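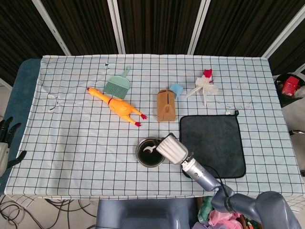 manteles_y_mas
Llevo un mes buscando mantel para la mesa del comedor y no me aclaro entre algodón resinado, hule y poliéster. La mesa es rectangular y se usa para todo: comer, deberes, plancha cuando no hay más remedio. Ahora tengo puesto el de cuadrícula, azul muy claro casi blanco con líneas finas oscuras, y el dibujo me gusta, pero el bajo de delante se me arruga y no hay manera de dejarlo liso. He visto uno resinado de Grilline a 39 euros y otro de poliéster de Divley a 33. ¿Alguien los tiene? ¿Se arrugan en la caída?

Publicado: 15 de febrero de 2018

tela_y_metro
El resinado de Grilline lo tengo desde julio. En la caída casi no se arruga, pero viene doblado de fábrica y las marcas del doblez tardaron semanas en irse. Se limpia con bayeta. No lo metas en la secadora.

Carmela39
Yo no pondría resinado en una mesa de diario. A los pocos meses empieza a cuartearse por las esquinas y luego coge el color de todo lo que cae. Algodón normal, lavado a 40 y planchado en húmedo. Es más trabajo pero dura.

tela_y_metro
Al mío no le ha pasado nada en las esquinas. Depende del gramaje. Los baratos sí se cuartean, eso te lo doy.

nortesur
¿El que tienes ahora qué composición lleva? Si es algodón, el bajo arrugado suele ser del dobladillo, que encoge menos que el resto de la tela, o al revés. Se arregla descosiendo y volviendo a hacerlo después de lavar.

manteles_y_mas
No lo sé, le corté la etiqueta. Por el tacto diría mezcla. Coser no se me da bien, la verdad.

nortesur
Pues en cualquier arreglo de ropa te lo hacen. Pídeles dobladillo de tres centímetros con las esquinas en inglete, que cae mejor.

Carmela39
Y pesos para mantel, de los que llevan pinza. Se los pones en las esquinas y la caída queda tirante. En Dullen los venden sueltos.

quiosco_verde
Los pesos con niños en casa no los recomiendo, tiran de ellos y se viene todo abajo. Yo usé el de poliéster de Divley y lo acabé devolviendo. No se arruga, pero resbala mucho encima del muletón y cada dos por tres estaba torcido.

tela_y_metro
Eso es por el muletón, no por el mantel. Con uno de base engomada no se mueve. Lo que sí mira es el gramaje: por debajo de 300 no compraría ninguno.

Carmela39
300 para una mesa de comedor me parece una exageración. Pesa una barbaridad al lavarlo y no seca en invierno.

quiosco_verde
De acuerdo con Carmela39. El mío de ahora es un Valentini bastante más fino y estoy contenta.

manteles_y_mas
Gracias a todos. Voy a llevar este a que le rehagan el bajo y pregunto precio. Si me piden más de lo que cuesta uno nuevo, me voy al resinado. ¿El Valentini lo hay en cuadrícula o solo liso?

quiosco_verde
Liso y de rayas, cuadrícula no he visto. Mide bien la caída antes de pedir, que las medidas que ponen son sin lavar.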